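3.2 Demonstration by hand-held grippers

Demonstrations for the bedroom tasks were recorded with two hand-held grippers, one per hand, and a head camera. The operator works at the bed directly, without a robot in the room. Gripper pose and finger opening are logged at 20 Hz and later mapped to the two arms of the Folska platform. The head view (Figure 3a) gives the position of both tools relative to the bed and the wall. It is used for alignment between sessions and is not passed to the policy. 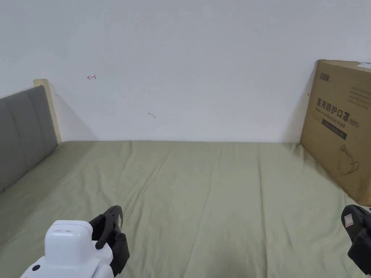 3.3 Views and task segments

Each gripper carries its own wide-angle camera. Both fingers stay in view at all times, so finger opening can be checked against the log. The policy receives the two gripper views, resized, and the last five poses.

The cloth tasks were split into approach, grasp, lift and release. Segment borders were set from finger opening alone. Heavily wrinkled cloth gave the least stable borders, as the fingers often close more than once before the lift. Figure 3b shows a blue cloth on the bed as recorded by a gripper camera, with the fingers open toward it.
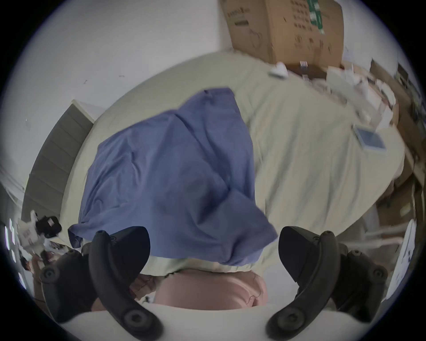
Frames with motion blur were kept, since removing them left gaps in the pose sequence. Of 66 demonstrations, 10 were dropped for loss of tracking. The rest were used for training without further selection. The same recording procedure was followed at the Zirolero and Sotside sites, with camera calibration repeated at the start of each session.

Figure 3. Demonstration views: (a) head camera; (b) gripper camera.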